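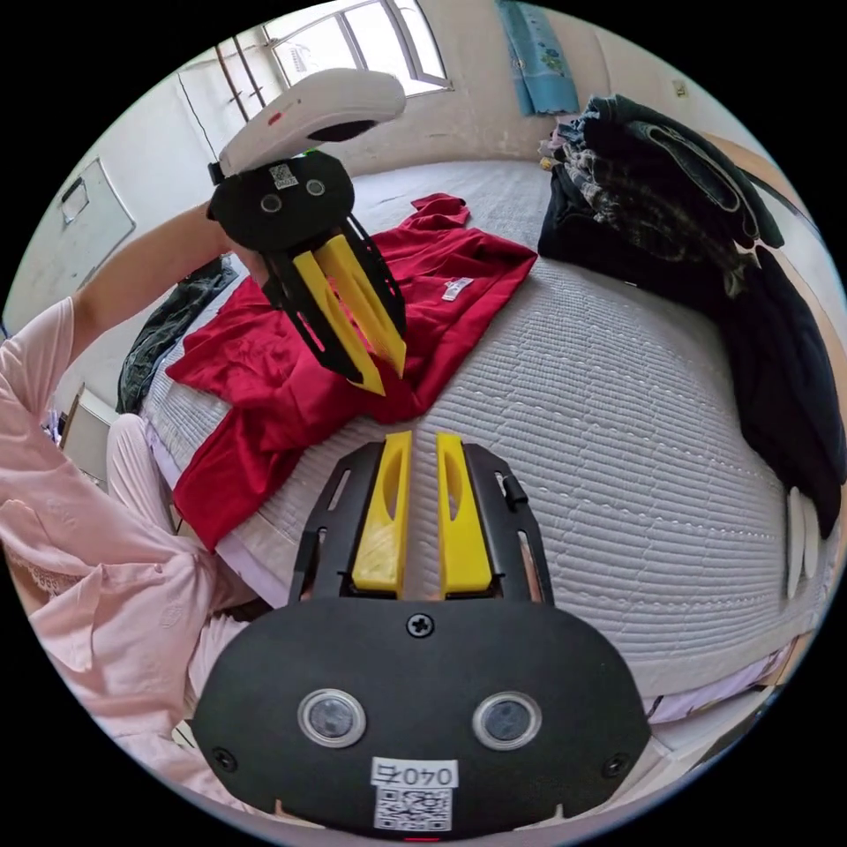 Prandemon hand-held gripper check, garment folding demos
Sat 17 February

Finger pads, both grippers: pass. Seated in the side plates.

Screws on body: pass. Tighten again before the next session.

Lenses clean: pass — for now. Wiping once a day is optimistic with fabric work.

Label readable: pass.

Clothes clear of operator's feet: recheck. The pile goes on the bed, hangers out first.

Demos logged: 32. Usable: 17. Driltura's sheet calls that "on target." I'd like to see the target.

Cleared to continue: yes, with the recheck open.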